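Tak Refurbished Desktop, Open-Case Practice Unit
Item 762
In stock

I started selling these for people who want to learn their way around a desktop computer without risking the one they do their taxes on! Each unit is a used office machine that I've gone through on my bench at Prustenine, and you get the whole thing – case, power supply, motherboard, heatsink, the lot. Lay it on its side, take the cover off, and everything is right there to poke at. 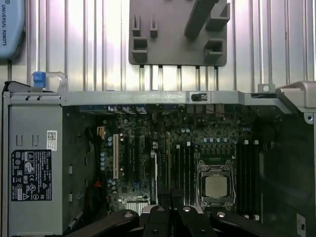 My favorite thing about older cases like these is how much elbow room you get. I've owned newer ones where I couldn't reach a slot without skinning a knuckle (twice in one evening, once). The labels stay on the power supply too, so you can practice reading them before you go shopping for parts.

Please leave the power supply itself closed up. Unplug the cord before you put your hands in, every time.

What you get: the desktop, a power cord, and my printed parts guide. No monitor, keyboard or hard drive. Boards vary a bit from one unit to the next, so write me first if you need a certain kind of slot.

Price: $53 each. I'll knock a little off for classroom orders – just ask.

Questions go to me, Bok-nam Wang, through the contact form. I usually answer the same evening.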